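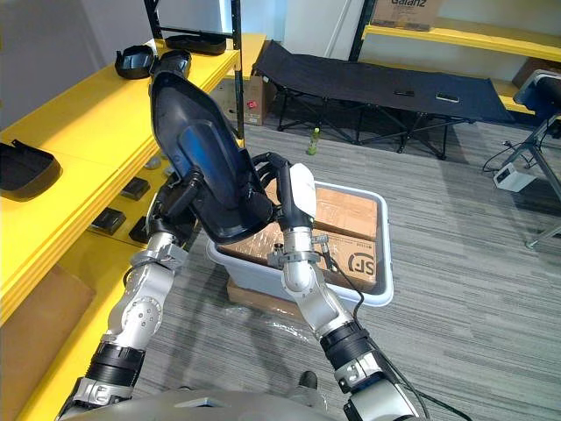 Molded parts on the yellow tiered shelving, with a bin of shipping boxes on the floor.

Daruler Parts Service: Frequently Asked Questions

Which parts does the service room handle?
The room receives, stores and dispatches molded shells and covers for the Estano and Laizer product lines. Electrical components are handled by a separate department and should not be sent to this address.

How should a part be packed for return?
Wrap each shell individually in soft paper or foam and place it in a cardboard box sealed on all seams with clear tape. Glossy surfaces must not touch one another. A single box may weigh no more than 30 pounds.

Do I need a return number?
Yes. Request one through the Ellelent customer portal before shipping. Boxes that arrive without a number are held until the sender is identified.

How are parts inspected?
Parts are laid out on the long table and checked for scratches, cracks and warping along the rim.
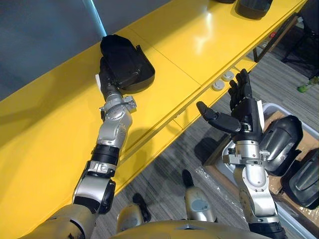
Any tag attached to a part should be left in place, as it may be needed to match the item to the original order. Cleaning before return is not required. Please do not use solvents or polish.

May I order a single replacement part?
Single parts may be ordered at any time. Orders of more than 600 pieces require a written quotation, and the largest order accepted in one shipment is 2000 pieces.

How long are unclaimed parts kept?
Unclaimed parts are kept for 148 days from receipt. After that period they are recycled, and no credit is issued.

Can I collect an order in person?
Collection is available by appointment from 9 a.m. to 4 p.m. Bring the order confirmation and one form of identification. The service room closes for stocktaking during the first week of September.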